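TXT 214 Colour and Cloth
Week 9 handout: Colourfastness and the striped textile

Students should read this handout before the Wednesday lecture and bring it to the laboratory session that follows. It assumes familiarity with the Week 8 material on fibre classes.

9.1 Scope

Colourfastness is the resistance of a dyed or printed textile to change in its own colour and to the transfer of that colour to adjacent materials. The two effects are assessed separately. A cloth may keep its depth of shade through many launderings and still stain a white lining in the first of them.

Multicoloured stripes present a particular difficulty. Each band may carry a different dye or combination of dyes, and the bands lie against one another whenever the cloth is folded, bundled or stored damp. A red that bleeds slightly is of little consequence in a plain red cloth. Beside a yellow it becomes a fault visible to any customer.

9.2 Yarn-dyed, piece-dyed and printed stripes

In yarn-dyed goods the colour is applied before weaving, and the stripe is formed by the order of the warp or the weft. Both faces of the cloth generally show the stripe at similar strength. In printed goods the colour is applied to one face of a prepared ground, and penetration to the reverse depends on paste viscosity, fabric weight and fixation. Piece dyeing alone gives a single shade, although cross-dyeing of mixed fibres can produce stripes from one bath.

The construction of a striped cloth should be established from the specimen itself, by unravelling a yarn at the boundary between two bands. Appearance at a distance is not sufficient evidence.

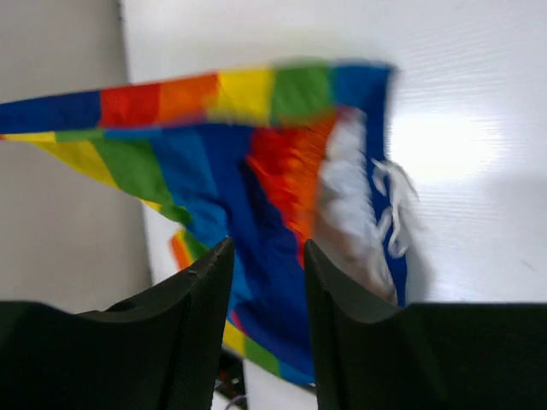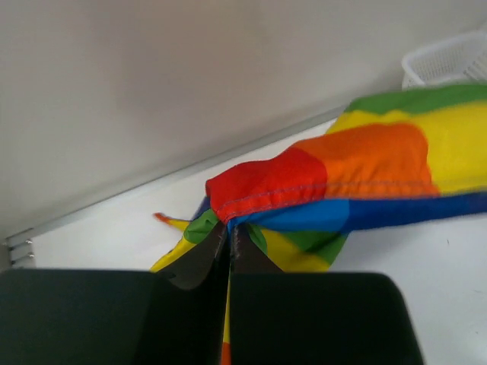
Rainbow-striped cloth. Photos: Wivetholm Textile Teaching Collection

9.3 Wavelength and the order of bands

The visible range is taken in this course as extending up to 700 nm. Spectral order places red at the long-wave end, followed by orange, yellow, green and blue. Designers depart from this order freely, and students should record the bands as found – not as expected.

9.4 Assessment

Change in shade and staining are each rated against a grey scale under controlled illumination. For the exercise based on the Ravside samples, rate every band individually and report the lowest result. An average conceals the failure of a single colour and will not be accepted.

9.5 Preparation for the laboratory

Complete worksheet 703 and read Khan, chapter 9, omitting the section on vat dyes. The written report is limited to 300 words, excluding tables, and is due before the end of November. Enquiries concerning extensions should be directed to the unit coordinator, Osaze Anozie, at the Nisis Building.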